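6. Fitting and adjusting the webbing straps

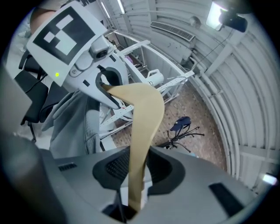

Read this section through before you cut anything. The Truvetti roof bag comes with a single roll of flat webbing, and the leaflet in the box claims that it "fits all cars in minutes". It doesn't. Razia Satti and I fitted the bag to two cars in April and neither took less than half an hour. These steps replace the ones in the leaflet.

6.1 Before you start

You will need the webbing roll (part 3649), the cam buckles, sharp scissors, a lighter and a tape measure. The leaflet also lists a "strap guide tool". We never found a use for it.

Check the load limit in your car's own handbook. The figure on the Truvetti carton is for the bag, and your roof may be rated for a good deal less. Count the weight of the bars as well, if you have them.

6.2 Cutting the straps

1. Measure from one door frame, over the roof, to the other. Do this with the bag in place and packed.

2. Add 30 cm for the tail. The leaflet says 10, and a tail that short slips back through the buckle as soon as the load settles.

3. Cut straight across. An angled cut is supposed to thread more easily, but ours frayed at the point.

4. Seal the cut end with the lighter. Hold it near the flame until the edge goes shiny, then leave it on a stone or metal surface to harden.

CAUTION: Melted webbing sticks to skin. Do not pinch the end flat with your fingers, whatever the video on the Truvetti site suggests.

Note: If your straps are cotton (the older Jirell kit had these), don't use a flame. Fold the end over twice and stitch it.

6.3 Threading the buckle

1. Lay the strap out flat and take out any twists.

2. Hold the buckle with the teeth facing up and the lever open.

3. Feed the tail up from underneath, between the lever and the base, and pull through a hand's width.

4. Close the lever and tug the long side hard. If it creeps, you have fed it in from the wrong end. Take it out and start again.

5. Put one half twist in each long run between the anchor points. I thought this was an old wives' tale until we drove the Dosville road with flat straps and could hardly hear the radio over the humming.

6.4 Tightening

Tighten the front strap first, then the rear, then go back to the front. Pull by hand only. Ehsan Afridi at Dogar, who repairs these bags, sees plenty with torn loops from people using a ratchet.

CAUTION: Do not route a strap through a door opening fitted with a curtain airbag until you have checked the car handbook. The leaflet says nothing on this.

Stop after the first 2 miles and tighten everything again. After that, check at every break in the journey. The "self-tensioning" wording on the carton seems to refer to the buckle spring, and in our experience the spring takes up no slack at all.

6.5 Storing the straps

Rinse off grit with plain water, hang the straps up until they are dry and roll them loosely. Replace any strap with a nick in its edge, even a small one. For spare buckles, see section 7.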